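Talk notes: keeping the two-arm cup cell running
Tremeck users' afternoon, second slot after lunch
Speaker: Erdal Sarıgül

Slide 1. Title
Say who I am and which cell this is. Two arms, one table, paper cups and a wire cup holder. We call it Melance because that was the name on the crate label. I look after the setup and most of the repairs. This talk covers the grippers, the cables, the table position and the weekly check. No software today. If people want the motion side, send them to the notes from the Zadora session.

Slide 2. What the cell does
Pick up a cup, put it in the holder, take it out again, put it back on the table. Both arms do it, from their own side. Paper cups are a hard part to pick because they give. Squeeze too much and the wall folds. Squeeze too little and the cup slides down through the fingers. Most of our stops in the first month came from one or the other.

Slide 3. Table position
The table isn't bolted to the floor. We tried bolts and took them out again, because we move it to clean. Instead there are marks on the floor for the legs.
Every taught point depends on the table being where it was when the points were taught. If someone leans on it, the points are off.
Our check: drive the left arm to the reference point over the tabletop with the gripper open and measure the gap under the fingertip. It should read 10 mm at both ends of the table. If one end is off, look at the feet before you touch the program. I have reteached a whole table for the sake of one loose foot. Tell that story if there is time.

Slide 4. Gripper fingers
The two arms don't have the same gripper, so they don't get the same care.
Left: long fingers that come to a point. Good reach, but a small knock at the tip shows up as a large error. Hold a straightedge along each finger. Replace fingers as a pair.
Right: smaller gripper. Less trouble with bending, more trouble with dust at the pads. Wipe the pads with a dry cloth. We stopped using cleaner because it left a film and the cups slipped.
After any finger change, home the gripper, close it empty, open it, and only then try a cup.

Slide 5. Screws
Mark every screw on the gripper body with a paint pen once it's tight. A line across the head and onto the body. You can see at a glance if one has turned.
Don't chase a loose screw by tightening it harder. Take it out, clean it, put a drop of thread lock on it, put it back.
Pass round the old finger from Geagea with the worn hole.

Slide 6. Cables
This is where we lost the most hours. One fault stopped us for 215 minutes and it was a connector that had backed out by a hair.
Leave enough slack for the wrist to turn all the way in both directions. Then run the arm slowly through its full reach and watch the cable, not the gripper. It shouldn't pull tight or drag on the table.
Tie to the arm segments, never across a joint.

Slide 7. The cell at work
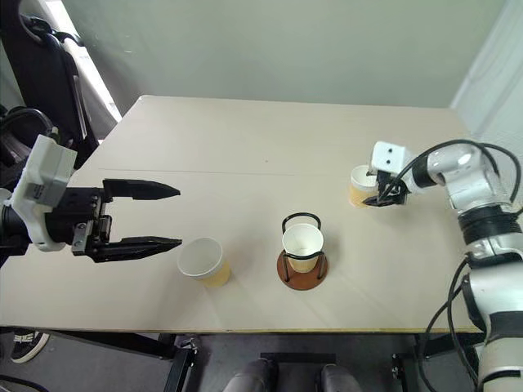
Zübeyde Tuncer wrote back after reading the draft of these notes that she would put the cable check ahead of the finger check, since a cable that pulls can shift the wrist enough to look like a bent finger, and that on her cell she had changed a good pair of fingers for that very reason. She also wants the slack tested with a cup in the gripper, at the speed used in normal running.
I agree with her on the order and have changed the sheet. Read her comment out, then point out the cable loops over the right arm and the open fingers on the left.

Slide 8. Weekly check, new order
Power off, look over the cables and connectors.
Power on, slow run, watch the slack.
Table on its marks, gap measured at both ends.
Straightedge on the left fingers, dry wipe on the right pads.
Paint marks on the screws.
One cup in and out of the holder with each arm.
Write down the gap readings even when they're fine. Copies of the sheet are by the door.

Slide 9. Questions
Likely one: why not a stiffer cup? The job is paper cups, so we test with paper cups. Throw away any cup with a crease in it before a test run.
If someone asks about spare fingers, we keep two pairs on the shelf and reorder when the first one is opened.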